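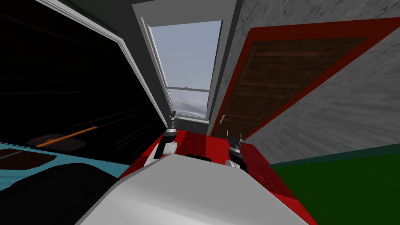

高光漆在住宅里冷落了很久。过去十几年，家装市场的主流是哑光：哑光墙面、哑光柜门、哑光地板，颜色也多在米白和浅灰之间。最近两年，亮面又回来了，先是餐馆和小酒店，然后是普通人家的厨房和书房，其中红色卖得比厂家预计的好。红色亮面对光很挑剔，同一块面上，有的地方反光鲜亮，有的地方沉成暗红，像图中这样一直伸到窗墙脚下的，差别就更明显。选色的人如果只看色卡，往往想不到这一层。

涂料商Trusero去年重新推出高光系列，一共19个颜色，红色占了四个。这家公司的门店原先只在柜台底下放几罐亮光漆，卖给刷门窗和铁栏杆的客人。现在样板挂到了进门的墙上，每块有一本杂志大小，可以取下来拿到门口看。店员说，来问的人里有不少已经刷过一遍，不满意，想知道问题出在哪里。

问题多半出在底子上。哑光漆能遮住墙面的小毛病，亮光漆会把它们全部显出来。腻子没有打平，砂纸留下纹路，滚筒接缝处厚了一点，白天看还好，傍晚光线斜着进来，整面墙就是一道一道的。有经验的油漆工接亮光漆的活，报价里大部分是打磨的工时。Usden老城区一个做了多年家具翻新的作坊给我们看过工序单，一张旧餐边柜前后打磨六遍，上漆三遍，中间还要放在无尘的小间里晾干。作坊不接急单，催也没有用。

红色比别的颜色更麻烦。许多红漆遮盖力弱，直接刷在白底上，容易发粉发花，通常要先上一层灰色或者偏红的底漆。红漆也怕晒，朝南的房间尤其要问清楚耐光等级。作坊里的师傅习惯把一次要用的漆全部倒进一个大桶里搅匀，再分装使用，免得两罐之间有色差。

Virnell公寓是一个可以参考的例子。这栋楼有78户，建成时统一配了浅灰色哑光橱柜，物业去年允许住户自行更换柜门。到今年4月，近两成的住户换了亮面，颜色从墨绿到砖红都有。我们去看了其中几家。一户人家的厨房只有六平方米，没有直接采光，柜门换成深红高光以后，走廊里的灯能在门板上映出一条亮带，屋子显得深了一些。主人对效果满意，对擦指纹这件事不太满意，水槽边一直挂着一块超细纤维布。

另一户的经验正好相反。他们把朝西的整面书柜刷成正红，夏天下午，红光反到对面的白墙和天花板上，人坐在桌前，书页都带着粉色。住了一个多月，他们把书柜上半截改回了哑光，颜色没有动，只换了光泽度。改完以后反光少了，红色看起来反而更浓。

光泽度本身就值得多花点时间。行业里常用光泽单位来标注，做基准的黑玻璃大约对应100，数值越低越接近哑光。不少厂家的“亮光”“半光”“丝光”各有各的标准，这家的半光可能比那家的亮光还要亮。稳妥的办法是向商家要具体数值，再要一块刷好的样板带回家。样板要竖着放，贴在准备上漆的位置，早上看一次，下午看一次，晚上开灯再看一次。如果是台面一类平放的东西，样板也要平放着看，灯和窗在上面的倒影跟竖着的时候完全两样。

灯具也要跟着调整。亮面旁边用裸露的灯泡，会在漆面上留下一个刺眼的白点；换成带罩的灯，或者让灯光先打到天花板上，反光会柔和得多。餐馆Ikonen开业时，吧台上方是一排小射灯，客人坐下以后看到的全是灯的倒影，店家后来把射灯转向墙面，吧台靠墙上返回来的光照亮，红色才显得匀。

养护上没有太多讲究。新刷的漆面头一个月尽量不要擦洗，之后用软布蘸清水就够了，顽固的油渍可以加一点中性清洁剂。含磨料的去污膏和百洁布都不能用，划痕在红色和黑色上最显眼。小磕碰可以局部补，但补过的地方光泽很难和周围一致，面积不大的柜门，师傅一般建议整扇拆下来重刷。

Trusero的门店从11月18日起提供样板外借，押金在归还时退回，每次最多借2块。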